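Nestdale Technical Institute
Learning Systems for Manipulation, Handout 6
Gathering Examples for a Two-Arm Task

Read this before the lab in May. Handout 5 covered how the training code reads an episode. This one covers where episodes come from and what makes one worth keeping. The lab task is called "open the bag" in the task list, and the station is Skumari, the two-arm bench at the end of the room.

6.1 What an example is

An example, or episode, is one complete recording of the task done by a person driving the arms. It holds the joint positions of both arms, the opening of both grippers, and the pictures from all cameras, stored at the same time steps. It also holds one line of text giving the instruction. The learning system never sees your intentions. It sees pictures and positions on one side and the next positions on the other, and it fits one to the other.

Two things follow. If you pause for four seconds to think, the pause is part of the example and the system will learn to pause in that situation. If you look around the side of the bench with your own eyes to find something the cameras can't see, the system is asked to copy a movement it has no grounds for. Drive from the camera views on the monitor. Stand where the bench is behind the monitor.

6.2 Planning the variation

The Nuvulden set, which we use as the starting point for all lab work, has 2,084 episodes over several tasks. Most of them are short, and most start with the object near the middle of the table. A policy trained on it does well near the middle and poorly elsewhere. Adding more episodes from the middle does little for this.

Each group will record 20 episodes. Plan them on paper first. Change the following between episodes, one or two at a time:

Position of the bag on the table.
Direction the bag faces.
How far the zipper is already open at the start.
How the handles hang.
What is inside the bag, and so how stiff it stands.
Starting pose of each arm, within the marked range.

Do not change the table height, the camera mounts or the lights. Those are held fixed for the whole course so that groups can pool their data.

Of the 20, keep 18 for training and set two aside. Choose the two before you record and write their numbers on the plan. Choosing them afterward, when you know which went well, makes the test worthless.

6.3 Views and what each one gives

Every episode has a fixed view and a view from each wrist. They fail in different ways, so look at both kinds when you review. 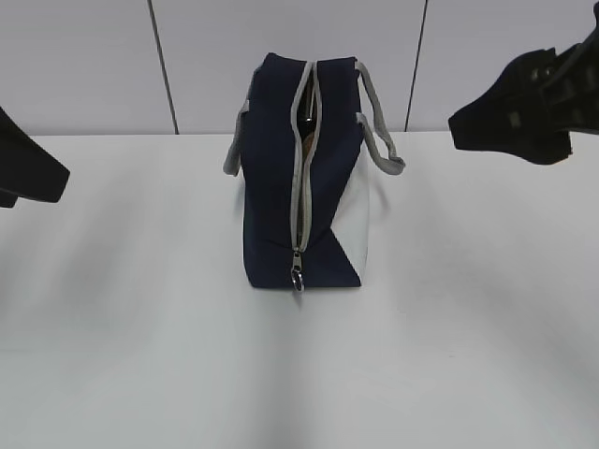
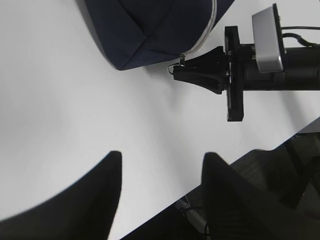 A zipper is a hard object for a learning system for two reasons: the part to be gripped is very small compared with the part that matters for planning, and the cloth moves when it is touched. The fixed view handles the second reason fairly well. It shows the whole bag, both gray handles and how the slit narrows from top to bottom, and from that a policy can tell which way the pull has to travel. The pull itself takes up very little of that view. The wrist view is the one to check for the grip. In it, the black fingers of the other gripper are at the zipper pull by the bag's lower corner, while most of the bag is out of view. It also shows the far edge of the table and the floor past it, and a policy can pick up on such background if it never changes. This is one more reason to vary the starting pose of the arms.

When you review an episode, step through it in the wrist view first and note the time step where the fingers meet the pull. Then go to the same time step in the fixed view. If the two views disagree by more than a few steps, the clocks have drifted and the episode can't be used. Report it and restart the recorder.

6.4 Dividing the work between arms

Decide before recording which arm pulls and which arm steadies the bag, and keep to it for a given starting layout. Suppose half of your episodes pull with the left arm and half with the right from nearly the same start. A simple policy trained to predict the average will move both arms partway and stop. The models in Handout 8 can represent more than one choice, but they need more data to do it.

The rule for this lab is: the arm on the side nearer the zipper pull does the pulling. If the pull is the same distance from both, use the right arm.

The steadying arm should hold still once it has hold of the bag. Small corrections are fine. Large ones drag the cloth and change the angle of the zipper while the other arm is working.

6.5 Mistakes and recoveries

Students tend to delete any episode that contains a slip. Please don't. Suppose the fingers slide off the pull and the operator backs away, lines up again and regrips. That episode teaches the system something a perfect run can't, as the policy will certainly slip when it runs by itself. Keep it and mark it "recovery."

Delete or reject an episode when:

The bag falls off the table.
A hand enters any view before the end of the task.
An arm faults and stops.
The operator gives up partway.

Rejected episodes go in the rejected folder with a one-line reason. Count them in your report.

6.6 Labels

Each episode gets an instruction line, a result (success, recovery or rejected) and the time step at which the task is complete. Write the instruction the way a person would say it. "Open the bag" and "unzip the blue bag" are both acceptable. Use at least three wordings across your set. Do not put the method in the instruction unless the task depends on it.

Complete means the zipper pull has reached the end of its travel and both grippers are open and clear of the cloth. Stop recording within one second of that.

6.7 How much is enough

There is no fixed number. Train on half of your kept episodes, then on all of them, and compare on the two you set aside and on the robot. If the score is still rising, more data of the same kind will probably help. If it is flat, look at where the failures fall on your plan and record there. In an earlier run of this lab, one group got more from 14 new episodes at the table corners than from doubling the whole set.

Reading: Đỗ, course reader, chapter on demonstration data, first two sections only.

Exercises for the lab report

1. Give your plan as a table, with one row per episode and the variation in each. Mark the two set aside.

2. Pick one recovery episode. Say at which time step the slip can first be seen in each view.

3. Train once with the fixed view removed and once with the wrist views removed. Report both results and say which part of the task suffered in each case.

4. Swap sets with another group and label six of their episodes without looking at their labels. Report where you differ on the completion step, and by how many steps.

Reports are due at the start of the next lab session. Hand in the plan sheet with the report, including any crossed-out rows.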